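FOR IMMEDIATE RELEASE

Hutsuliak Student Robotics Club Opens Its Doors for a February Evening of Blocks, Arms and Plenty of Patience

Families, neighbors and curious passersby are invited to watch student teams teach two robot arms to share a table

PLALONITZ – The Hutsuliak Student Robotics Club will hold its winter open evening on the last Wednesday in February, starting at 6 p.m., in the ground-floor workshop of the Plalonitz Technical School. Admission is free, children are very welcome, and there will be soup, because the students voted for soup and would not be talked out of it.

The evening marks the halfway point of the Block Table Project, which the club began in the fall and which has grown a good deal larger than anyone who was there for the first meeting expected. The club now has 61 members between the ages of 13 and 19, drawn from the Technical School and from several smaller schools in the valley, and on most afternoons it can be hard to find a free stool in the workshop. Visitors will be able to see the students' programs running, talk with the teams that wrote them, and try their own hand at guiding an arm with a club member beside them.

The idea behind the project is easy to tell and has turned out to be wonderfully hard to do. A handful of wooden building blocks is laid out on a table between a pair of robot arms, and the students have to get the arms to pick the blocks up, turn them the right way around, and build something with them without bumping into one another. A small child does this before breakfast. For a robot, every block is a fresh puzzle, and the sloping ones are the worst of the lot.

"I thought we'd have a little house built by the second week," said Irfan Orakzai, who teaches physics at the Technical School and started the club with a colleague over a long lunch. "We had a chart on the wall and everything! Then we tried to pick up a triangle, and we spent the whole of the second week on that triangle, and most of the third. I have never seen teenagers so cross with a piece of wood, or so happy when it finally went where they wanted it to go."
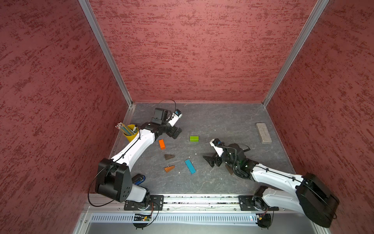
The club's two arms over the block table, with the pencil cup and eraser toward the back.

Students work in small teams, and each team looks after one piece of the job. One group works on finding the blocks and telling the colors and shapes apart. Another plans how the arms should move, which means a great many sketches on paper before anybody is allowed near a keyboard. A third team, the one the younger members all seem to want to join, is in charge of the grippers, and has strong opinions about fingers.

Timo Dreßler, 17, leads the gripper team. He came to the club from the school's woodworking class and says the two subjects are closer than people think.

"In woodworking you learn pretty fast that you have to look at a piece before you grab it, and think about which side is going to slip," Dreßler said. "A cube is friendly. It's got flat sides and you can come at it from nearly anywhere. With a wedge you've got a slanted face, so if you squeeze in the wrong place it just squirts away from you. We made a whole notebook of bad ways to hold a wedge, and we're bringing it to the open evening so people can laugh at it."

The club's equipment was made possible in large part by Erketti, the Plalonitz machine shop, which gave the students a corner of its floor for the first months and lent them the help of its staff on Saturday mornings. Climar, a local heating and ventilation company, paid for benches, lights and a year's worth of small parts. Both companies will have people on hand at the open evening who are glad to talk with students about apprenticeships and summer jobs.

"We were asked if we could spare a little time and a few bolts," said Manuela Parisi, workshop manager at Erketti. "I went along the first Saturday meaning to stay for an hour, and I got home after dark. The students ask very good questions, and they don't mind asking the same one again until they've really understood the answer. I wish I could say the same for everybody I've worked with over the years, myself included."

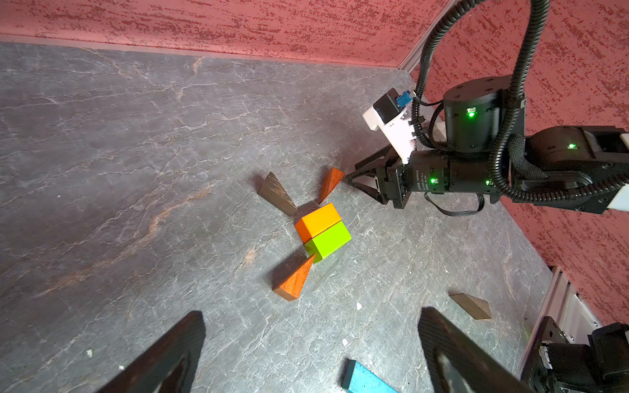 A gripper above the wooden blocks, which include several wedges and a bright orange and lime-green pair.

Along with the demonstrations, the evening will include a short talk by Uzma Kiani, a former club member who is now in her first year of studying mechanical engineering. Kiani was part of the small team that wrote the club's very first pick-and-place program, and she still comes back on school holidays to help the newer members find their mistakes (and, she admits, a few of her own that are still in there).

"What I remember most is how slow it was, and how much I liked that," Kiani said. "You'd change one number, run it again, watch the arm, and write down what you saw. Then somebody would have an idea on the bus home and you'd all come in early the next day to try it. I learned more about being careful from that table than from any exam, and I made my best friends there too."

Visitors who would like to try guiding an arm should sign up at the door when they arrive. Turns last a few minutes each and will be given out in order, with the first part of the evening kept for children under 12. Long hair should be tied back and loose scarves left on the coat hooks. The student talks begin at 7, and the workshop will stay open until 9 for anybody who wants to linger, ask questions, or finish off the soup.

The second half of the project begins right after the open evening, when the teams will move from placing single blocks to building small structures from drawings. The students have been collecting designs since the start of the school year, and the box now holds 131 of them, among them several bridges, a great many castles, and one very ambitious giraffe. Guests are invited to add a drawing of their own, using no more than 6 blocks, and the club will choose a few to attempt in the spring.

"Please do bring us your drawings, even if you think you can't draw," said Doaa Cherkaoui, who coordinates the club's after-school program and will be greeting visitors at the door. "Some of our favorites came from little brothers and sisters who were waiting to be taken home. And if your child has been thinking about joining and feels shy about it, come and find me. Plenty of our members stood by the coat hooks for their whole first visit, and now we can hardly get them to leave."

New members are accepted all year, and no experience with programming or electronics is needed. There is no membership fee. Students under 16 need a signed form from a parent or guardian, and copies will be available at the open evening and from the Technical School's front office.

About the Hutsuliak Student Robotics Club

The Hutsuliak Student Robotics Club is an after-school program for students aged 13 to 19 in Plalonitz and the surrounding valley. It meets on weekday afternoons during the school year in the workshop of the Plalonitz Technical School and is supported by Erketti, Climar and the families of its members.

Press contact: Doaa Cherkaoui, after-school program coordinator, Hutsuliak Student Robotics Club. Reporters and photographers who would like to visit the workshop before the open evening are asked to leave a message with the Technical School's front office.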